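2023-10-15 – Atenska site visit, notes for the January equipment request

Atenska runs 6 arm cells for small-part handling. We went to check cost and floor space before asking Hosuler for a formal quote.

## Cell hardware

- Arm: leased, 4,000 a year with service.
- Gripper: black two-finger unit, bolted under the wrist flange. Spare fingers are budgeted separately, at 1,069 per set.
- Depth camera: bracketed to the wrist above the gripper. Allow nearly 3,000 with calibration.

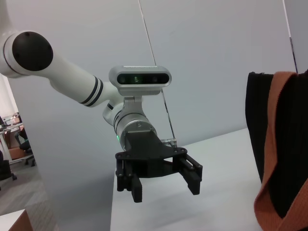
## Open points

- Cable routing to the gripper – ask Hosuler for a strain relief option.
- Power drop on our side not yet priced.
- Second quote from Huradura still outstanding.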